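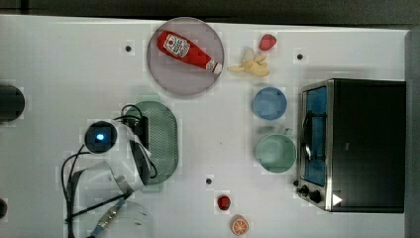
白色桌面版过家家厨房，烤箱在右手边

过家家厨房：到底要不要买整套柜子？
发帖：葱花不要香菜　3/10/20

纠结快一个月了，上来问问。我家现在的玩法就是一张白桌子，上面有盘子、番茄酱瓶、蓝色小碗、小烤箱，再加一个绿色的沥水篮，东西都是陆陆续续凑的，没有一样是成套买的。娃玩得挺起劲，但是我看别人家那种带水槽带抽屉的小厨房柜，又有点心动（其实是我自己想要吧哈哈）。

看中的是Pastever那款，1249，带灶台和上面一排挂钩。老公说这钱够买多少草莓香蕉了，还说买回来就是多一个大件要绕着走。我们家客厅本来就窄，沙发到电视柜之间也就那么一条路。

所以问题是：有柜子的，娃真的会天天玩吗？没柜子的，你们在桌上怎么分区？我现在的分法是烤箱一头，盘子一头，中间放沥水篮，水果随便扔。每次玩到最后都是中间堆成一座山。

二楼 半糖去冰
别买。我家买过柜子，组装花了一整个晚上，螺丝还多出来两颗，到现在不知道是哪里的。头两个礼拜天天玩，后来柜子里塞的全是小汽车。桌子好，桌子玩完了还能吃饭。

三楼 灶台边的猫
不同意楼上。柜子的好处是有地方收！抽屉一拉全扫进去，晚上我五分钟搞定。桌上那种摊法，每天收一遍真的会疯。我家是Sernstead的旧款，邻居转给我的，没花多少钱，门有点歪，照样玩了两年多。

四楼 半糖去冰
回三楼：那你是二手，1249买新的就另说了。而且五分钟收完，第二天找个草莓要找半小时，抽屉底下什么都有，我还在里面翻出过半块饼干。

五楼 灶台边的猫
饼干这个……我也翻出来过。

六楼 老抽生抽分不清
楼主那个番茄酱瓶子好大啊，横在盘子上，比水果威风多了。是玩具还是真瓶子洗干净的？我家用的是真瓶子，喝完的酸奶罐、吃完的芝麻酱瓶都留着，娃最爱的反而是这些，专门买的Parix那套切切乐早就不碰了。粘的那个地方没两个月就不粘了，一拿起来就散成两半，娃还以为已经切好了，特别满意。

七楼 葱花不要香菜
回六楼，番茄酱瓶娃每次都要放盘子上，不让挪，说这是主菜。我说酱怎么能当主菜，她说今天吃酱。行吧。
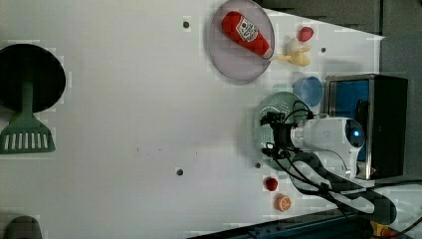

再补充一下平底锅和锅铲的情况，这两样是最让我头疼的。锅太占地方了，放在桌子左边靠边的位置，铲子也跟着搁在那儿，绿的那把，带一条条漏缝。一炒菜人就挤到左边去了，右边烤箱那块反而冷清。有没有人是把锅和烤箱放一起的？我想过把锅挪到右边，可是沥水篮就在烤箱跟前，再放口锅就没地方洗菜了。洗菜她要洗很久的，草莓能洗三遍。

八楼 搬家第三回
我来说个折中的，别买柜子，买个带盖的箱子，40升的就够。玩的时候箱子放桌子旁边当"冰箱"，收的时候全丢进去盖上。我在Tsolakis买的，67块，灰色，很丑，但是结实，娃踩着够洗手台都没塌（别学）。锅就挂箱子边上，不上桌，要炒菜再拿。

分区的话我觉得你把锅放左边没问题，真厨房也是灶台归灶台，烤箱归烤箱。你嫌左边挤，把盘子往右挪一点不就行了，现在盘子跟锅离得太近。

九楼 灶台边的猫
盘子挪了主菜怎么办，人家不让挪的。

十楼 搬家第三回
忘了，主菜最大。

十一楼 今天也没写完
潜水好久了，第一次回这种帖。我是幼儿园做区角的，平时小厨房就是我在弄。我的看法跟前面几位都不太一样：柜子还是桌子无所谓，关键是一次别摆太多。我们区角里锅就一口，铲一把，盘子两个，水果四五样，每隔一阵换一批，换下去的收进柜顶。孩子看见换上来的旧玩具跟见了新的一样。楼主说最后堆成山，那多半是同时拿出来的太多了。

还有沥水篮特别值得买，比切切乐耐玩得多。放点小绒球进去，端着走来走去，倒出来，再装回去，我们班能玩一上午。

十二楼 老抽生抽分不清
可是家里跟幼儿园不一样啊，你换下去一样，她记得清清楚楚，要你马上拿出来。我试过藏一根香蕉，哭到我从柜顶又给请下来了。

十三楼 今天也没写完
哈哈哈这倒是，家里藏东西得趁睡着。

十四楼 半糖去冰
还有一点要提醒楼主，预算。柜子1249看着还行，买回来你会想配水龙头、配围裙、配锅具，我当时一路配下来快2000了，现在想起来还心疼。桌子上这套你已经有了，烤箱都有了，灶台拿胶带在桌上贴两个圈就是。

十五楼 葱花不要香菜
贴圈这个好！！我怎么没想到。我家桌面上本来就有几个小黑孔，娃一直说那是下水口，洗完菜水从那儿走。旁边贴两个圈，灶台也有了，水槽也有了，省一千多。

箱子我去看看，灰的就灰的吧，老公应该没意见，67他能接受。锅挂边上我怕她嫌远，先试试看。柜子先放购物车里，等到12月有活动再说（三楼不要劝我了我意志很薄弱）。

十六楼 灶台边的猫
不劝，就说一句，抽屉真的香。

十七楼 搬家第三回
胶带买那种美纹纸的，别用透明胶，撕下来一桌子印子，我家餐桌现在还有一个圈。

十八楼 路过蹭饭
问一下，有没有人家里是男孩也这么爱玩的？我家那个只对烤箱有兴趣，一天到晚开门关门，别的碰都不碰，在考虑单买个烤箱给他。

十九楼 老抽生抽分不清
我家就是男孩，炒菜比我认真。单买可以，但是你得给他点东西往里放呀，不然他会放遥控器。

二十楼 路过蹭饭
已经放过了。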